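Packing Light for Prumcombe (Finally!)
December 15, 2021

After years of dragging a suitcase the size of a small fridge up other people's stairs, I have promised myself that our April trip to Prumcombe will be a one-bag trip. It's 239 miles by train with a change at Rirkance, and the last time we made that change I had to run the whole length of the platform with a broken wheel squealing behind me. Never again! 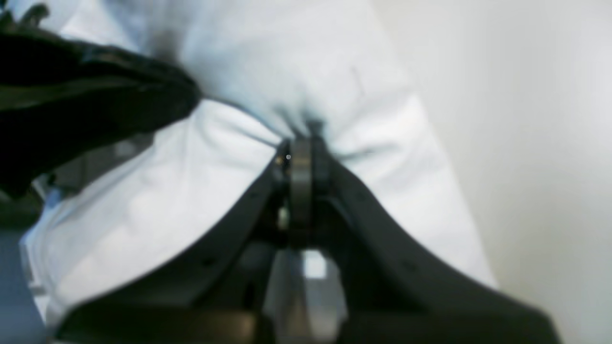 What I'm leaving at home

The hair dryer, for a start, and the second pair of boots (I love them, but they weigh as much as a cat). Also the hardback novels. I always bring three and read the first 40 pages of one, usually on the train home. The little guesthouse has a shelf in the hallway with more than 300 paperbacks on it, so I will hardly go without.

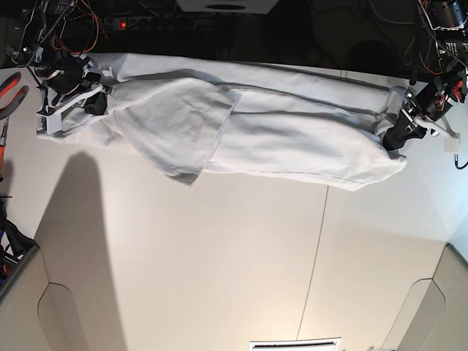

I did think hard about the raincoat. It rains in Prumcombe the way it rains in my memories of summer camp – sideways and all afternoon – and an umbrella is no use on the cliff path. So the raincoat stays on the list, and I'll wear it on the train to save the space.

What's coming along

Plain tops that go with everything, one warm layer, and wool socks. I've gone mostly white this time, which my sister thinks is asking for trouble with all that mud. 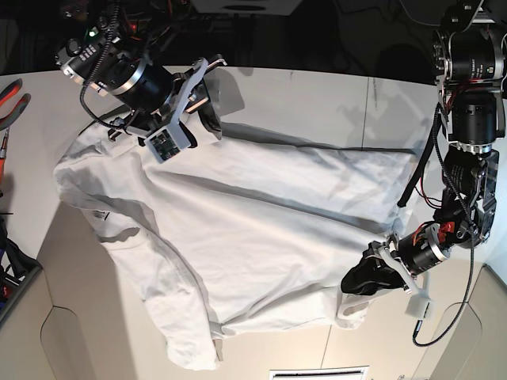 Long sleeves for the chilly evenings.

The bag itself is a Brarker, secondhand and a bit scuffed at the corners, and I adore it already. It has one of those wide openings so you can get at the bottom without emptying everything onto the bed.
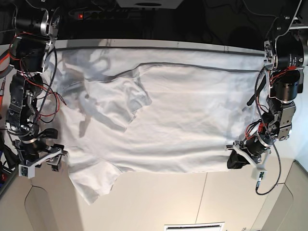
Food is the other thing. I used to pack snacks as if we were crossing a desert, but there's a bakery right by Rirkance station that does a cheese and onion roll I still think about, and we'll have plenty of time between trains to go and get a couple.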